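Search this site Search Go

In Praise of the Slower Gripper

By Doaa Bensaid
31/07/2025
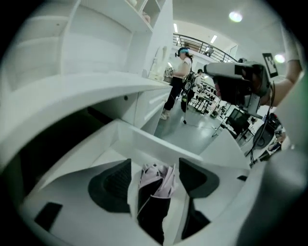

I have been arguing with my brother Amr about grippers since the spring, and I would like to put my side of it down in writing, partly so that he has to read it all the way through without interrupting me. Amr works with arms for a living, over at Edbridge, and he likes things that close fast and hold hard. I have spent most of this year trying out hand-held grippers, the kind you carry around and use to pick things up yourself so that an arm can learn the motion later, and I have come to like almost the opposite of what he likes.

The two we have compared most are the Skovon and the Mansour. The Skovon has a quick trigger and stiff, narrow fingers, and I understand the appeal completely. You squeeze and it's shut. Give it a block or a bottle cap or a little metal bracket and it's a joy, and the first afternoon I had one in my hand I wrote Amr a very enthusiastic message which he has kept and likes to read back to me.

Then we moved on to clothes. If you have ever watched anyone try to get a folded T-shirt into a drawer with two stiff fingers, you'll know the kind of afternoon that followed. Fabric doesn't have a right place to be held. It has a hundred places that are nearly all right, and then it droops, and the part you were holding nicely is no longer the part that matters. With the Skovon I kept pinching a single layer and dragging the rest along behind like a kid pulling a blanket down the hall. The Mansour closes slowly enough that I can feel the layers gather before I commit to them, and its wider pads give the cloth somewhere to bunch up. I put away 26 garments with each one, same pile, same drawer, and I had to start a garment over 8 times with the Skovon and 2 times with the Mansour.

Amr says that this is a test of me and my patience, and he has a point (he usually has half of one). I am a slow person. I fold slowly, I drive slowly, and my sister-in-law has learned to tell me that dinner is earlier than it is. But I think he's mistaken about what follows from it. When you are recording a motion for a machine to learn from, the person's hand is part of the equipment! A tool that encourages me to grab and hope is going to teach grabbing and hoping, and then everybody will spend October wondering why the arm grabs and hopes.

The other thing I'd say, and I feel this more strongly than the speed question, is that we ought to do our comparing in places that get in the way. For the first few weeks I tested everything on a bare tabletop, with the object in the middle and nothing near it, and every gripper I tried looked wonderful. Drawers have sides. They have partitions you bump your knuckles on, and the body of the gripper has to go somewhere while the fingers are down in the bottom, and that "somewhere" is usually exactly where the drawer wall is. The Mansour is a chunky thing and I scraped it more than I like to admit. If I were scoring on clearance alone I would hand the prize to the Skovon and go home.

I should be fair about cost too. The Mansour set us back roughly $900 with the spare pads, and the pads do wear, especially along the inner face where the texture is. The folks at Clombridge, who sold it to us, were kind about explaining how to swap them, though I had to call back because I'd put one on upside down. The Skovon is cheaper, lighter, and easier on the wrist by the end of the day. My wrist would like that noted.

So would I tell a small lab to buy the slow one? If you mean to work with anything soft, yes, and I'd tell you to borrow one first and put it in the hands of the most impatient person in your building. Amr has promised to come by and do the same pile of laundry with both. He has been promising this for a while now. The pile is still here, Amr, and I've added socks.

26 shares
8 comments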